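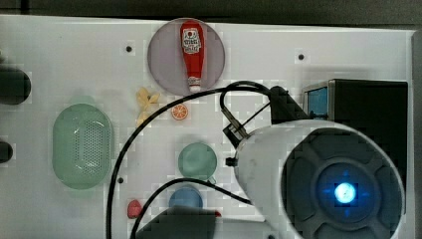 ok so I finally made the switch to cooking from a plan and I have opinions. For years my weeknight dinner was whatever was in the fridge plus panic. I was a ketchup-on-a-plate person, bottle right there lying on the plate like the one up top, and I called it a meal.

Mohcine Amrani has been on me to try the Sorkard method, where you pick 2 base recipes and stretch them over the whole week. I figured I'd hate it by August. I did not hate it!!
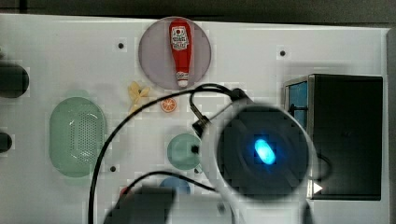
ketchup, banana peel, citrus slice. dinner of champions

Anyway, first base was lentils. Big batch, lots of onion, way more cumin than the recipe says (trust me). Night one it's soup, next night it goes in a wrap with pickles - so good - and then whatever's left gets fried until the edges go crispy.
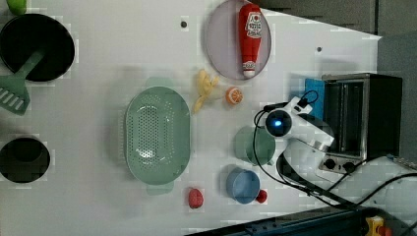 Second base was rice, and I messed it up twice. Yogesh Khurana told me to quit lifting the lid and he was right, which I will be hearing about forever.

The grocery bill went down by 60 bucks the first month. I checked the receipts from Mandunlow because I didn't believe it.

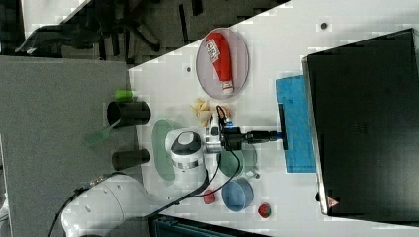
Still can't do breakfast though. I have tried overnight oats and I'm sorry, it's cold paste. If you have a savory breakfast that takes no brain at 6 am please drop it in the replies, I'll try anything with eggs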